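How I Crossed a Whole Country on a Bicycle (and How You Could Start)

Hello! My name is Reinhold Hellwig and I like going a very long way very slowly. Last August I rode my bike along the river Nirnar, all the way from the hills where it starts to the little harbour at Nillby. It took me 15 days. Lots of children have asked me about it since, so I've written down the answers to the things you ask most.

What is bicycle touring?

It's a holiday where your bike carries everything. Your bed, your clothes, your dinner, your toothbrush — all of it goes in bags that hang beside the wheels. The bags are called panniers (say it "PAN-ee-ers"). Mine are bright yellow and one has a patch on it where a goat had a nibble.

You don't have to be fast. I'm certainly not! A man with a shopping basket overtook me on my second morning, and he was eating a pear.

How far do you go in a day?

On most days I rode 70 kilometres. My longest day was 116, and I only did that one because the campsite I wanted was closed and the next one was miles off. I was so tired that I fell asleep with one shoe on.

If you're seven or eight, a day of 15 kilometres is a proper adventure, especially if there's a swim in the middle.

How do you know where to go?

Rivers are brilliant for this. A river always runs downhill to somewhere, and people have been making paths beside them for hundreds of years. I had a paper map as well, folded so the bit I needed was on top. At every bridge I stopped and found the bridge on the map. If it wasn't there, I'd gone wrong (this happened more than I'd like to tell you).

What do you eat and drink?

Everything! Pedalling makes you hungry in a way that sitting down never does. I had porridge when I woke up, bread and cheese at eleven, more bread and cheese at one, and a big pan of pasta at night with whatever the village shop had.

Drinking matters even more. When you ride, your body cools itself by sweating, and that water has to be put back. I take small sips all day long and fill my bottles whenever I get the chance. Village fountains are lovely, but look for a sign first, as some of them aren't for drinking. Cafés will nearly always fill a bottle if you ask nicely. 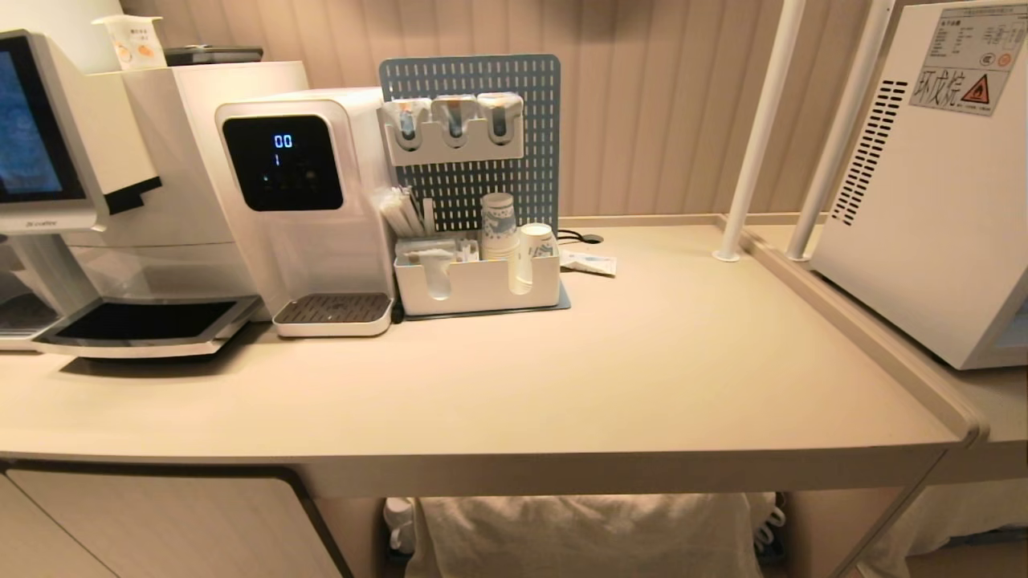 What if something breaks?

Something always does. I had two punctures, both in the rain, and a bolt fell off my luggage rack near a village called Sekiguchi Mill. I tied the rack up with a spare bootlace and it held until the coast.

Ask a grown-up to show you how to mend a puncture at home, on a dry day, with a biscuit nearby. You find the hole by holding the tube under water and watching for bubbles. It's quite fun when you aren't in a hurry.

Were you ever scared?

Once. Something snuffled round my tent in the night, very loudly, and I lay there stiff as a plank. In the morning I found little footprints in the mud by my saucepan. A hedgehog!

How can I start?

Pick a place you can ride to with your family and come home from the next day. A granny's house is perfect. Pack one small bag, then take out half of it. Draw your route on a piece of paper and be the person who says left or right. And write down what you see on the way — I still read mine on wet evenings.

Written October 2018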